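Polished Bars: Your Questions, Our Patience
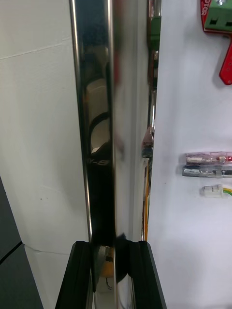 A polished bar up close, reflecting everything around it.

Javstead sells, refinishes and occasionally rescues mirror-finish metal bars. The same questions reach us again and again, so Gitau Shemweta has written down the replies he was already giving over the counter.

Why does my bar look black in the middle?
It's reflecting something black. A mirror finish has no opinion of its own, and if the darkest thing in the room is opposite the bar, that's the color you paid for. Move the bar or move the dark thing before you write to us about a stain.

Is the bright strip down the edge a scratch?
Tilt the bar. If the strip slides along or changes width, it's light. If it stays put and catches your fingernail, it's a scratch, and you have our sympathy.

There are green and orange streaks on one side. Is it rusting?
Look at what's standing next to it. We have had bars returned as "discolored" that were reflecting a garden hose. Rust is rough and it doesn't vanish when you walk to the other end of the room.

Do you sell chrome or stainless?
Both. The Grevelon line is chrome plated and the Statetmont line is solid stainless. In a photo they're hard to tell apart, so please don't send us a photo and ask which one you own. Check your receipt, which you have of course kept.

Can I get fingerprints off without making it worse?
Yes, though most people make it worse first. Use a clean, soft cloth with warm water and a drop of dish soap, wiping along the length of the bar. Dry it with a second cloth. The second cloth is the step everyone skips, and then we get a letter about water spots.

What about steel wool?
No.

Very fine steel wool?
Also no.

Can a scratched bar be polished again?
Stainless usually can. Musyoka Wanyama does the polishing and will tell you at some length how the scratch should have been avoided. Plated bars are a different matter. Go too deep and you're through the chrome, and the bar then needs replating, a job we send out.

How long does refinishing take?
Allow 3 weeks. In September allow more, as half the town seems to discover its handrails at once.

What lengths do you carry?
The standard length is 36 inches. We cut shorter on request. We do not cut longer, although we are asked.

Do you take trade orders?
Yes, up to 1,000 pieces at a time. Beyond that, call first so Musyoka can sit down.

How should I store a spare?
Wrap it in soft cloth and lay it flat, away from other metal. The Mwakalinga sleeves we sell at the front desk are good for this. So is an old flannel pillowcase, but we don't make any money on those.

My reflection looks strange in it. Is the bar bent?
Curved and angled faces stretch and squash whatever they reflect. Lay the bar on a flat table and check for gaps underneath. If there aren't any, the bar is straight and we can't help you further.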